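Search tickets Enter keyword Go

Ticket 3914: gripper work around diners, which rules apply?
Opened by Ruairi Tennant, Sanska site team
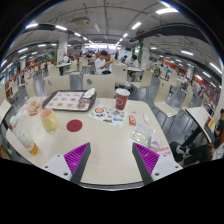
So I've read the Sawatzky handling guide twice now and I still can't find anything on clearing tables while people are eating close by. It covers the stockroom nicely (thanks for that!) but a cafeteria is a whole different animal.

What we do for now, until somebody tells me otherwise:

- Nobody grabs a cup with a lid on until the grip force is set to low. Treat every cup as full.
- Trays go last, after the loose stuff is off them.
- If a diner's legs or bag are inside the reach line, stop and wait.
- Wipe the finger pads between tables, even if they look clean.

Update, April 11, 2026: Ponemska wrote back and said the reach line should be 24 inches. Fine by me, but the Sevon checklist still has the old number, so can we get both pages fixed together?

Still open: sauce packets. They slide, and I had 2 slip out on me before lunch. Do we pick them or leave them for the staff?

Status: waiting on Sawatzky
2 comments Share

We use cookies to keep you signed in. Accept Manage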